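Grirkimix
Print | E-mail this post

1/28/24

I have been getting rid of things since the start of the year, and I'm far enough into it now to write some of it down.

The plan was simple. Every evening after dinner I take 15 minutes, pick one shelf or one drawer, and empty it. Anything I haven't used since last May goes in the box by the front door. When the box is full it goes to the thrift shop on Muli Street. I don't do more than 15 minutes, even if I feel like it, because the last time I tried this I did a whole Saturday's worth in one go and then didn't touch it again for a year.

The kitchen was first. I own more plates than I have ever had people over. Most came from my aunt when she moved to the condo, and a few are leftovers from sets that broke one at a time. I kept a stack of the everyday white ones, the big oval one for holidays, and a few odd ones in colors I like. The rest went. I had expected to feel bad about the aunt's plates. When I called her she said she never liked them either and had gotten them with grocery stamps.

Then the plastic containers. I matched every lid to a bottom and was left with 35 lids that fit nothing in the house. I have no idea where the bottoms are. I put the lids in recycling and bought nothing to replace them, and so far we have had enough for leftovers every night.

The hall closet was slower. Winter coats are hard because you need them for so few weeks here and then you need them badly. I kept two. There was also a bag of cables, and I did the thing everyone does, which is pick up each cable, decide it might be for something, and put it back in the bag. On the second try I gave myself a rule: if I couldn't name the device, the cable went. Three survived.

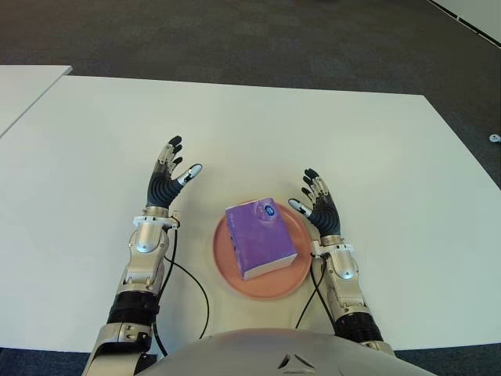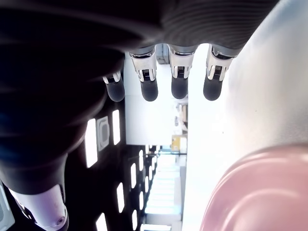
Purple box on a pink plate, and a robotic hand.

Small stuff is where I keep getting stuck. Big things are easy to decide on. A chair is either in the way or it isn't. But a drawer of pens, rubber bands, batteries, takeout menus and keys can eat the whole 15 minutes and look the same at the end. What worked in the end was tipping the drawer out on a towel and putting back only what I wanted, starting from nothing. The menus were mostly for places that have closed. One was for Plorkilov, the dumpling place by the old bus station, and I kept that one for no good reason.

Paper is the other problem. I had bank statements going back to my first apartment. I looked up how long you are supposed to keep them and then kept them a bit longer than that anyway. The rest went through the shredder, which overheats and shuts itself off, so that took four evenings. I also found the warranty card for the Ganura space heater, which died two winters ago, a month after the warranty ran out. I shredded that too.

Somebody in the comments last time asked if I was selling anything. I listed the exercise bike and the good camera bag, and with the spare bookcase that came to $687. The bike was most of it. The man who bought it brought his own tape measure and checked it against his trunk before he would talk about price. I tried listing some of the smaller things, but the messages back and forth weren't worth it for five dollars, so those went in the box with everything else.

Still to do: the bathroom cabinet, the garage, and the top of the bedroom closet, where I can see at least one suitcase that I think has another suitcase inside it. The garage I'm leaving until it warms up. There's paint out there from the previous owners, and the county only takes it on certain days, so I have to look up the schedule first.

Print | E-mail this post

Contact | Copyright Grirkimix, all rights reserved | Back to top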